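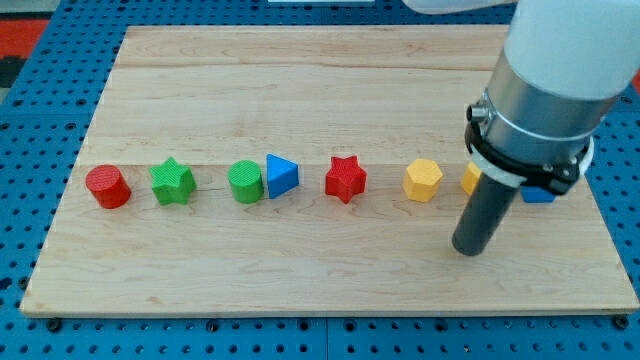 To: Members of the Fernach Household Textiles List
From: Collections Office, Fernach Regional Museum
Subject: Re: Storage of quilts and woven coverlets in unheated rooms

Dear list members,

The Collections Office thanks the member who wrote to the list concerning the storage of quilts at the Darero branch library. The question touches on matters that have come up in this office several times since November, and we are replying to the full list so that other small collections may make use of the answer. The earlier message is quoted in part.

> Our branch holds a small group of quilts and two woven coverlets, most of
> them given by local families. They have been kept folded on open shelves in
> a back room on the north side of the building. The room is not heated in
> winter. We have been offered the use of a closet on the second floor, next
> to the boiler flue, which is warm and dry all year. Our board would like to
> know whether the move should be made before the cold weather, and whether
> the quilts should be washed first. One of the coverlets has a brown line
> along each fold. We were also told to put them in cedar chests, and a
> member of the public has offered us one.

We will take these questions in a different order, as the condition of the coverlet affects the rest.

Brown lines along folds

A brown line along a fold usually has one of two causes. The first is dust that has settled on the exposed edge while the piece lay on the shelf. The second is acid that has moved into the cloth from bare wood, cardboard or ordinary tissue. The two can be told apart, to some extent, by opening the fold and looking at the inner side. Dust tends to stay on the outer face. Staining from wood or board goes through to the back and often follows the shape of whatever the textile was resting on. Please do not rub or brush the line. A weak warp will break at a fold before it breaks anywhere else, and brushing is enough to do it.

If the shelves are bare wood, they should be lined now, wherever the collection is going to be kept. Polyester film or a sealed barrier sheet is suitable, with a layer of washed, undyed cotton on top. Paint and varnish do not make a wooden shelf safe on their own, and fresh paint is worse than none for several weeks.

Washing

The quilts should not be washed before the move. Older red and brown dyes may run in plain water, and the batting in many quilts holds far more water than the cover can bear when lifted. If there is loose dust, it can be removed with a vacuum cleaner on low suction through a piece of fiberglass screen with bound edges. The screen is laid flat on the quilt and the nozzle held just above it. Quilts with silk patches, beads or open seams should be left alone until they have been seen by a conservator.

The closet next to the flue

We advise against the closet. Steady conditions are of more use to cotton and wool than warmth. A closet beside a boiler flue will be hot when the boiler is running and will cool when it is off, and the cloth will give up moisture and take it back each time. Fibers wear out under that treatment. Warm closets are also where clothes moths breed through the winter.

An unheated room may be quite acceptable, provided that it does not become damp. We suggest that the branch place a simple humidity gauge in the north room and read it at 9 a.m. and 4 p.m. for one month. A reading that stays between 40 and 60 percent gives no cause for concern. If it goes above 65 percent for several days together, the quilts should be moved, but to an inside room with no pipes and no outside wall. Keep shelving a hand's width away from any outside wall in either case, and leave nothing on the floor.

Cedar chests

Cedar has a long reputation as a protection against moths. The oil in fresh cedar has some effect on young larvae in a tight chest, but it fades over the years, and it does nothing to adult moths or eggs. The same oil can stain cloth that touches it. Should the branch accept the chest, we recommend that it be used for display or for supplies and that no textile be placed directly against the wood.

Folding and rolling

Flat pieces without thick batting, such as the two coverlets, are best rolled on a wide tube that has been covered with barrier film and then with cotton. Roll with the face outward and the warp running along the length of the roll. Quilts are generally too thick to roll well and may be folded in thirds, with soft rolls of acid-free tissue inside each fold. Refold them along different lines once a year. Museum boxes of the usual length will hold one quilt each, and two if they are light. The lower one should be the heavier.

Records

Every textile should carry its number on a strip of cotton tape, sewn at one corner with two or three loose stitches. Adhesive labels, pins and staples should be removed where this can be done without force. The coverlet in our own collection numbered 1408 came to us with a paper label glued to the hem, and the glue has since outlasted the cloth underneath it.

Supplies and loans

The Pretine depot keeps a stock of tissue, tubes and cotton tape for member institutions. Requests should be made in writing and should state the size of each piece. The depot cannot cut tubes to length. Tissue is supplied in packs of 100 sheets, and a part pack cannot be issued. Two humidity gauges are available on loan from this office for periods of up to six weeks. Both are in use at the Frerichs house at present and are due back at the end of the month.

Members who would like the full storage notes may ask for leaflet 222, which covers rugs and costume as well as bed covers. The leaflet is sent by mail at no charge. The section on freezing as a treatment for moths is being revised, and we ask that copies of the older printing not be followed on that point.

Replies may be sent to the list or directly to this office. Members writing about a particular piece are asked to give its size, the main fiber if known, and how it is stored now.

Collections Office
Fernach Regional Museum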